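Laundry is still the chore I get asked about most, so I spent Sunday going back over my notes on it. Short version: vacuuming is solved well enough, dishwashers are half solved, and folding clothes is at the stage where a good result depends heavily on what you hand the machine.

The hardware is no longer the bottleneck. A parallel-jaw gripper with two compliant fingers can pinch a hem, lift it and let go of it without marking the fabric. The trouble is state estimation. A mug has a pose you can write down in six numbers. A shirt dropped on a surface has no such description, and any compact one you invent will be wrong after the first tug.

I went through the logs for two folding policies, Orel and Fandeo. Between them they had 3,696 attempts on towels and T-shirts, all started from a flattened or nearly flattened state. Both do fine there. Start from a heap and the failure rate climbs quickly, mostly on the first grasp. The policy picks up two layers where it wanted one, then drags the whole thing sideways.

Mared Sayce, who ran the Osard bench in October, puts the cutoff at 40 seconds. If the garment isn't spread by then, more time rarely helps – the arm starts repeating the same pull. My own reading of the logs agrees with hers. 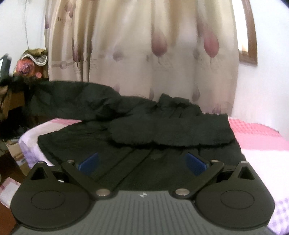

Dark clothing deserves its own test set. Most cloth policies find edges from color and shading, and black fabric gives them very little of either. With a black garment crumpled on a bed, the dark line under a thick fold can be a shadow or the edge of the cloth, and a planner has to commit to one before it closes the fingers. Checkered bedding adds strong edges that belong to something else. Depth sensing helps in principle, although cheap sensors return noisy data on dark cloth.

So my answer for now is towels yes, T-shirts usually, the pile on the bed no. I have the Mostyn logs to go through next, and those include socks.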